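Lids, Knobs and a Long October
A student manipulation team learns what its simulator is willing to tell it

The task sheet for the Grellimitz student manipulation round fits on one page. A robot arm starts at rest beside a table. A covered pot stands on the table. The arm must take hold of the lid, raise it clear, hold it for 3 seconds and set it down beside the pot without moving the pot. All scored runs take place in simulation, and each team submits one controller.

The team from Kunley Technical College entered for the first time this season. It has eight members, most of them second-year mechanical students, and meets in a computer room on the upper floor of the engineering building. Natnael Beyene teaches the controls course there and signs the entry forms. Mihret Zeleke, a student in her final year, writes most of the grasp code.

Their first controller was built on position targets alone. The hand moved to a point over the lid, closed to a fixed set of finger angles, and rose. It passed the early tests with the pot in one place. When the pot's starting position was varied by a few centimeters, the thumb landed on the rim and the fingers closed on air.

"We were treating the lid as a coordinate," Zeleke says. "It has a shape, and the shape was in the file the whole time."

The second version, written in October, estimates the center of the lid and plans the thumb and fingers as two opposing groups. The thumb comes down first and stops at light contact. The fingers follow until the forces on both sides agree within a set limit. If they fail to agree, the hand opens, backs off and tries once more. A second failure ends the run.

Contact settings took longer than the planner. The simulator, Plandis, lets the user set friction for each surface, but the round fixes those values and does not publish them. The team swept a range of friction values and kept the grip force that worked across most of it. Too much force tilted the lid. Too little let it slide during the hold.

Beyene had them log every run, including the ones stopped by hand. The current log holds 995 entries. Each has a short failure code, and the codes are reviewed on Thursdays before any new code is merged. The most frequent one is still R2, contact with the rim before the knob.
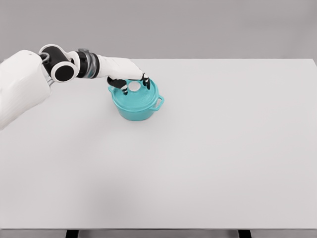 STUDENT ENGINEERING

In the current build the white hand comes in from above, with the thumb on one side of the knob and the fingers on the other. The teal pot has a loop handle at each side, and the planner treats both as obstacles. An earlier build did not, and it lost points when a fingertip caught a handle and turned the pot.

Scoring is out of 100. Most of that goes to the lift and the hold, with deductions for pot movement and for time. The team's internal average has risen since the change, though Zeleke does not quote it outside the room. The spread between good and bad runs matters more to her, and it is still wide.

The remaining work is on the set-down. The controller releases the lid at a fixed height, which is fine when the lid is level and poor when it is not. A replacement that lowers the lid until it senses the table is in testing on a separate branch. Weldu, the lab's shared compute server, runs the tests overnight. Entries close before the spring term, and Beyene has asked for a frozen version one week ahead of that.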